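Prallcombe table work, July progress note
To: Áine Flanagan
From: Innes Strachan

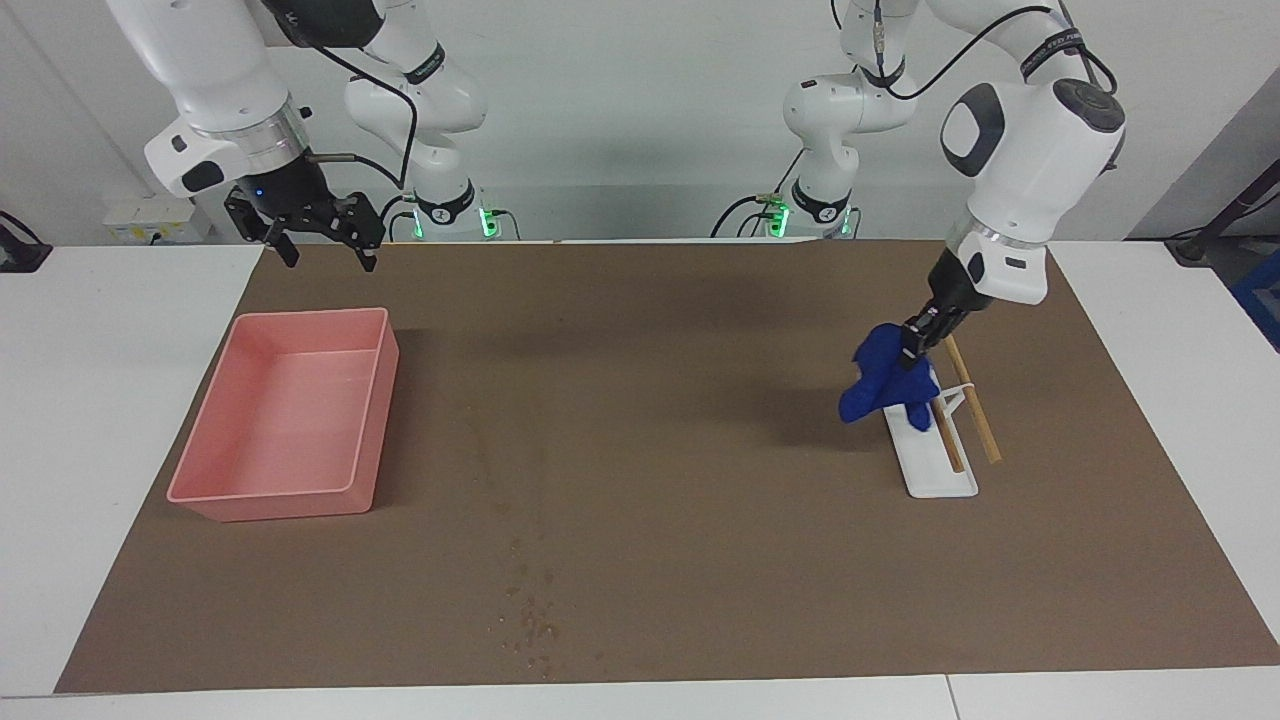
Quick one, the long version comes with the budget sheet. July went mostly on layout and on the cloth and sticks set. Layout is settled now. Brown mat stays on the white tabletop, white stand stays on the mat, nothing else out unless it belongs to the task. We lost most of a week early on to people moving the stand between sessions and not writing it down. It has a written position now and Peter checks it at 8 in the morning before anyone starts.

Numbers. Target for the month was 200 usable runs on the blue cloth. We have 437 recorded, but Akihiko is still going through them and I don't want to promise a usable count until he's done. Total across all the sets since the start is 638. Thin part is still sticks only, without the cloth. That's next.

Cloth. We start it crumpled, always. Flat starts were too easy and the folds come out the same every time. Crumpled is slower to reset but the variety is much better and Svitlana thinks its worth the hours. I agree. Royal blue shows up well against the brown so no plans to change color before the fall. We do need spares, see below.

Sticks. Thin wooden ones, two lengths. Shorter and longer were getting mixed up in the log, so the sheet now has a separate line for each. Start positions are noted seperately too, leaning in the stand or lying on the mat. Sounds fussy but half of Akihiko's queries in the first batch were about exactly this.

Stand. No complaints. Flat base, upright bracket, does the job. Vasylenko quoted for two more the same and I'd like to say yes, one for Sivalley and one in the cupboard here.

Problems:
Reset time between runs still too long. Peter is trying a printed card with the start layouts on it.
Log sheet changed twice mid month, so early entries need retyping. Svitlana has started.
Grustska delivery late again, no new date.

Needed from you:
OK on the two stands.
OK on a pack of spare cloths, same blue.
A decision on whether Sivalley starts in August or waits for the full review. Waiting is fine by me but they keep asking.

Spending is inside the line for the month, sheet to follow. Call me after 3 if easier, I'm at the bench until then.

Innes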